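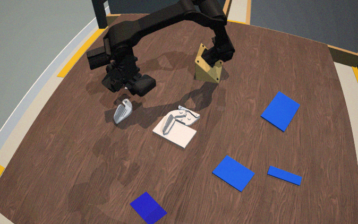 Small parts and flat blue pieces on a wood-grain tabletop.

Westerberg to reopen Drinda furniture works as home for repair and joinery trades

Reading time: 2 minutes

Search news Enter keyword Go

Westerberg has signed a lease on the former Drinda furniture works in Goltow and will open the ground floor to tenants in April. The building has 2229 square metres of floor space over two storeys and has stood unused for several years.

The works opened in 1948 and made dining tables, school desks and later kitchen units. Production ended in 2000. After that the building was let as storage, first to a flooring wholesaler and then to a removals firm, before the owners put it up for rent last year.

Under the plans, the ground floor will be split into workshops for joiners, upholsterers and small repair businesses. The smallest unit measures 18 square metres and the largest 140. Tenants will share a loading bay, a spray room and a timber store on the yard side. Upstairs will be left as it is for the time being, apart from repairs to the windows and the rear stairs.
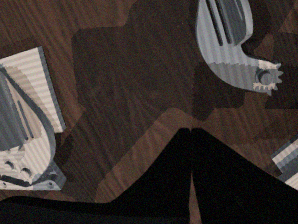
Rents start at 542 euros a month for the smallest units, including heating and water but not electricity, which will be metered separately. Leases run for a minimum of one year. Westerberg says it has set aside four units for people starting their first business, and these can be taken on for six months at a time.

"Goltow has plenty of people who can mend a chair or build a staircase, and most of them are working out of garages," said Octavio Fuentealba, who is managing the project for Westerberg. "They asked us for a proper floor, decent light and somewhere a lorry can turn round. The old works has all of that. The roof needed money spending on it and that work is now finished."

The roof repairs were carried out over the winter by Gridov, a building contractor. The same firm will fit new fire doors and replace the wiring on the ground floor. The original goods lift has been inspected and can be brought back into use – parts for the motor are on order – but it will not be ready for the opening.

The main entrance will move from the street to the yard, where there is space for parking and bicycles. Deliveries will be limited to between 7am and 6pm after neighbours raised the question of noise at a meeting in the town hall. Machines with dust extraction must be placed along the north wall, away from the houses.

The Drinda name will stay on the building. The painted lettering on the gable has faded and will be cleaned but not repainted.

Applications for units are open now. Forms can be collected from the Westerberg office in Goltow or requested by post, and viewings are held in the mornings by appointment. Applicants should say what machines they plan to bring and how much power they need.

Contact: Westerberg press office, Goltow | © Westerberg | Back to top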